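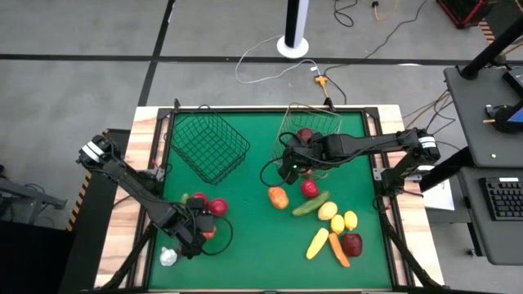 Je vous avais promis un billet sur le jardin, et voilà que je reviens encore une fois avec mes fruits et légumes en plastique. Que voulez-vous, on ne se refait pas ! Tout a commencé en novembre, quand j'ai sorti du grenier le carton de la vieille dînette (celle qui a survécu à trois déménagements et à un dégât des eaux) pour en faire le tri avant l'arrivée des neveux. Je pensais y passer un petit quart d'heure. À 14 heures j'avais tout étalé, et à l'heure du goûter j'y étais encore, assise par terre avec un citron dans chaque main.

Il faut dire que j'ai un faible pour ces choses-là. Une pomme en plastique bien rouge, bien brillante, ça me met de bonne humeur. Les miennes viennent pour la plupart d'un vide-grenier de Lurkcombe, où une dame m'avait laissé tout un sac pour 8 euros, et le reste s'est ajouté au fil des ans. Les pommes, d'ailleurs, on en a toujours trop. Elles roulent sous les meubles, on les croit perdues, on en rachète, et puis elles reviennent toutes ensemble au grand ménage de printemps.
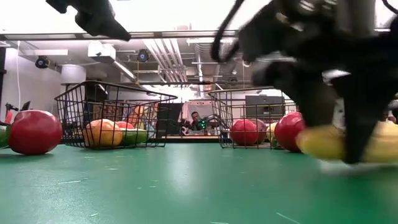 Pour le rangement, j'ai longtemps juré par les boîtes à couvercle. Quelle erreur ! Un enfant ne soulève pas un couvercle, il renverse la boîte. Je suis passée aux paniers en fil métallique, tout simples, ouverts sur le dessus, et je ne reviendrai pas en arrière. On voit ce qu'il y a dedans, la poussière tombe au travers, et c'est plutôt joli sur une étagère. La banane reste un cas à part – trop longue, trop courbe, elle finit toujours posée à côté.

Reste la grande question : comment répartir ? J'ai d'abord essayé par couleur, ce qui donnait un panier rouge plein à craquer et un panier violet avec une aubergine toute seule, la pauvre. Ensuite, les fruits d'un côté et les légumes de l'autre, mais allez donc expliquer la tomate à un enfant de quatre ans...

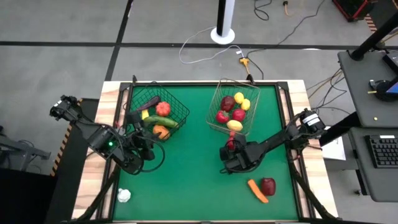
Alors maintenant je laisse faire. Les citrons vont volontiers ensemble, le concombre se couche en travers du panier, les poivrons se glissent où il reste de la place, et si une carotte traîne encore au moment du dîner, eh bien elle traîne. La seule chose à laquelle je tiens, c'est de retrouver la tête d'ail, que j'adore et qui est si petite qu'elle disparaît pour un rien.

Pour celles et ceux qui m'ont posé la question sous le dernier billet : je lave tout à l'eau tiède avec une goutte de savon, puis je laisse sécher une nuit entière sur un torchon. Et le jardin, c'est pour la prochaine fois, promis, j'ai déjà les photos des dahlias !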